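Fimus Robotics Club - Picking Season Gallery

Posted Mon 25 January

Hi everybody! I finally sat down and went through the pile of stuff on the club laptop, so the gallery page is back after a very long nap. Most of it is from our picking project, the one we've been living with since July. If you came here from the newsletter link looking for the line follower races, those are on the old page and I haven't moved them yet (sorry, soon).

Quick catch-up if you're new. Our club meets in the shop wing after school, and this year we entered the Bautista Picking Challenge for the first time. The job sounds easy when you read it off the rules sheet. Your arm gets a list, goes to a flow rack, takes the right item, and puts it down in the right spot. Then it does it again, with a different item, while the clock runs. We call our arm Mitero, and I'm the one who writes the pick list code and also the one who gets blamed when it picks soup instead of tape.

A few notes on the season before you scroll.

THE RACK

I love the rack. It's the kind with rollers in the lanes, so when you take the front item the next one is supposed to slide down by itself. I say supposed to, because light stuff doesn't like to slide. We spent one whole Saturday in the fall tilting the lanes a tiny bit steeper, then a tiny bit less steep when the heavy boxes started slamming into the front lip like bumper cars. The final angle is written on masking tape on the side. Please don't take off the masking tape!

The other thing about rollers is that they look alike to a camera. Row after row of little shiny cylinders, and our first vision script was convinced that half of them were products. We fixed it by teaching it to look for the front lip first and only search the strip right behind it. It was the shortest change I made all year and the one I'm proudest of.

THE FINGERS

We're on our fourth set. Set one was too short, set two was hard plastic and everything squirted out of it like a bar of soap, and set three was lovely until it cracked at practice. The fourth set has a softer grip and a shape one of our seniors drew up in an afternoon after the rest of us had been arguing for two weeks. I still have set two in my backpack for some reason.
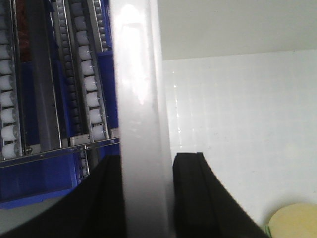 How many picks do you have to make at Bautista?
The list has 20 items on it, and you can do them in any order you like as long as they all end up where the sheet says.

Back to the gallery. Mitero with something long and milky white between its fingers, right in front of the roller lanes. Tall skinny things are their own little branch of science, by the way. Grab one too low and it tips, grab it too high and the bottom end swings around and whacks a rail. My code has a setting called "skinny" that slows the whole arm down after a grab, and I fought hard for that setting. The drivers wanted speed. I wanted to stop hearing the clonk.

Glare is the other headache. Shiny surfaces throw the lights right back at the lens and the camera gets a bright streak where it wanted an edge. We tried turning the overhead lights off, which made the shop teacher nervous, and then we tried lowering the exposure, which helped a lot more and cost us zero dollars. If you have a team and you're stuck on shiny objects, try that one first. It took us an embarrassing number of meetings to get there.

HOW PRACTICE WORKS

People ask me what we do all afternoon, so: somebody loads the rack, somebody shuffles the pick list, somebody runs the stop button and does not look at their phone. The rest of us watch and write things down. We started a log in July in a plain spiral notebook, and we're now up to 397 logged runs. Not all of them are good runs. There's a stretch in the fall where the comment column just says "no" over and over in my handwriting.

The log turned out to be more useful than any of the fancy stuff. When we changed the grip height we could flip back and see exactly which items had been trouble before, and whether they still were. Boxes were fine all along. Bottles got better. Anything in a crinkly bag is still a coin toss, and I have a whole theory about that which I'll spare you.

We also have a rule that you can't change two things between runs. One change, then run it, then write it down. I break this rule more than anyone. The new kids are great about it and have started calling me out, loudly, across the room.

THE QUALIFIER

Our best score so far is 211 points, which got us through the qualifier and into the regional round. I screamed. We lost points for two items that were placed a bit over the line and for one that we dropped on the way (a bag, see theory). The team next to us had a suction setup that was so quick on flat boxes it was kind of hard to watch, but they had a tough time with the long thin items, and that's where Mitero made up ground.

After our last run the judge asked us to explain how the arm decides what to pick next. I'd rehearsed a whole answer and then forgot all of it, so I said it picks the easiest things first and saves the scary ones for the end - and that really is how it works. If time runs out, we'd like to lose the hard ones. She wrote something down and smiled, so I'm counting it.

MONEY STUFF

The season has cost us $600 so far, and that's mostly finger material, a replacement motor and the entry fee. The spring car wash is happening again. Purus, the cleaning supply store over by the bus depot, is giving us the soap like they did last year, and we owe them a big thank you card that I keep forgetting to pass around. If you're reading this and you're in the club, sign the card! It's in the top drawer with the hex keys.

WHAT'S NEXT

Regionals, first of all. Before then I want to get three things working.

The re-try. Right now if Mitero misses a grab it just goes on to the next item like nothing happened, very confident, holding nothing. It should check its fingers and go back. The check works on my desk and fails on the rack, so there's something about the lighting or the timing I haven't figured out.

The placing. Our grabs are way better than our put-downs. We let go too early, and tall things wobble. I'd like a slow last inch before the fingers open.

The cables. Every time the arm reaches for the far lane the cable bundle rubs on the shoulder joint and I get a stomachache. One of the juniors has a plan with a spring and a hook that looks ridiculous and will probably be perfect.

We're also looking for people for next year, since a big part of the team is graduating. You don't need to know how to code. You don't need to know anything about motors either. Half of what we do is sorting, labeling, timing and arguing in a friendly way, and if you can put up with the same playlist every practice you'll fit right in. Come by the shop wing any day the door is propped open.

I'll add more pictures after regionals. If you've got some on your phone, drop them in the shared folder and please rename them first, I can't go through another round of guessing which blurry arm is which!

See you at practice.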